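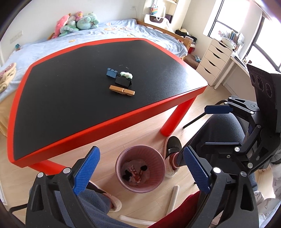 Monday, April. Bedroom bench, start 9:20

Clips for the Flulow sleeve, continued from last week.

Where we are: the sleeve needs its long edge folded over, glued, and held until the glue grabs. Stitching comes after. Last week I held the edges by hand and the fold crept on most of them. Sebastião Miranda says to stop holding and start clipping, and to use what we already have before ordering anything. So today is clips against clothespins, on the low table with the red edge.

Note on the table first. The black top has a texture to it, and if I press a glued edge flat on it I'm afraid of the pattern coming through on the light fabrics. Clipping gets around that. It is also low, so I work from the office chair leaning forward, and after an hour my back knows it. Will do the long session at the kitchen counter. The red rim is handy for lining up a straight fold by eye.

Contenders: blue binder clip, black binder clip, wooden clothespin. Test pieces are offcuts from the Vidal bundle, cut to the width of my hand, one fold each, with a thin line of the Molov fabric glue. The pale green and white one is spare and I am using it for trying grip only, no glue. It has been clipped and unclipped so often that it stays crumpled, so don't use it for judging marks.

9:40. Grip only, no glue.

Black clip: holds hard. I pulled on the tail of the fabric and the clip came along with it. Two folds or four, no difference that I could feel.

Blue clip: same thing on four layers. On two layers I could slide the fabric out sideways with a steady pull. The lips don't look as if they meet along the full length. It may have been sprung at some point on a thick stack of paper. Would like to try a second blue one before blaming the type.

Clothespin: slides on two layers if I pull, holds fine if I leave it alone. Since nobody will be pulling on the sleeve while the glue sets, this may not matter. It is much quicker to put on. One hand, no looking.

10:15. With glue.

One test piece per clip, 10 minutes each, then off.

Black clip: edge stuck, fold straight. Two dents where the lips sat, one on each face, and they run parallel to the edge. Rubbed with a thumbnail, still there. Steamed with the iron held above the cloth, mostly gone on the face, still there on the back.

Blue clip: edge stuck, fold drifted a little toward one end, which fits with the sliding earlier. Dents lighter than the black.

Clothespin: edge stuck where the jaws were and lifted on either side. No dents to speak of. A faint line of glue squeezed out and got onto the wood, and when I took the pin off it brought a few threads with it.

So the clips hold too hard and the pin holds too small a patch. Expected the first part, not the second.

10:50. Same again with a strip of folded paper over the edge, under the jaws.

This is better all round. The paper spreads the pressure. Black clip with paper leaves a shallow mark that steams out on both sides. Clothespin with paper holds a longer stretch of edge, and the glue goes on the paper and stays off the wood. The trouble is that the paper sticks too. Tried a wrapper, shiny side to the glue, and that peeled off clean. Baking paper would do the same job and comes on a roll. Add to shopping list.

Dark paper is no good as a strip. Can't tell whether any color is coming off it onto the fabric, and on the pale Vidal cloth I don't want to find out. Threw those out.

11:30. Spacing.

Clothespins with baking paper (found the end of a roll in the kitchen after all). Glued a full-length edge this time. Pins set a hand apart: edge lifted between them. Pins set half a hand apart: flat all the way. Side by side: flat all the way, and no better than half a hand, so that is a waste of pins.

Repeated the half-hand spacing on a second edge and got the same. That makes 2 good ones in a row, not enough to write it into the instructions, enough to keep going.

Time to glue, fold, paper and pin one full edge: I make it slower than holding by hand, but then my hands are free for the next sleeve. With enough pins I could do a row of sleeves and go back to the first when the last is pinned. Total for the morning's full edges including clearing up was 42 minutes, and that has a lot of fiddling in it. Don't plan from that number.

12:10. Stopped for lunch.

Afternoon, short.

Phone call with Sebastião. He is for clothespins too, on price and on the marks. His worry is the springs. He had some that rusted and left an orange spot on a tablecloth -- years ago, outdoors, so not the same conditions, but worth watching when the steam iron is nearby. Rule for now: pins off before any steam.

He also asked what happens if Trillitz says yes to the full order. That would be 2,000 sleeves. I said I don't want to think about pinning those one edge at a time. At that size we would need some kind of long flat clamp, a pair of battens perhaps, covered in baking paper, one squeeze for the whole edge. He has offcuts of batten in his garage and will bring a pair over. For the sample set, pins are fine.

On the binder clips: keep the black one for the corner, where there are more layers and the clothespin opens too wide and tips. Paper under it always. The blue one goes back to holding receipts.

Tried the corner that way at the end of the day, black clip on the corner and clothespins down the edge. Corner came out square. Slight mark on the back face, inside the sleeve once it is turned, so I can live with it.

To do
Baking paper, one roll
More wooden clothespins, plain, no paint
Try a second blue clip on two layers
Leave one glued edge overnight unstitched and pull it in the morning
Ask Molov what the open time is meant to be; the tube says nothing useful
Cut more test pieces from the darker Vidal cloth, dents may show differently
Empty the pink trash can, and put a new bag in it

Left the overnight piece on the shelf with its pins on, marked with a pencil cross at the end I glued first.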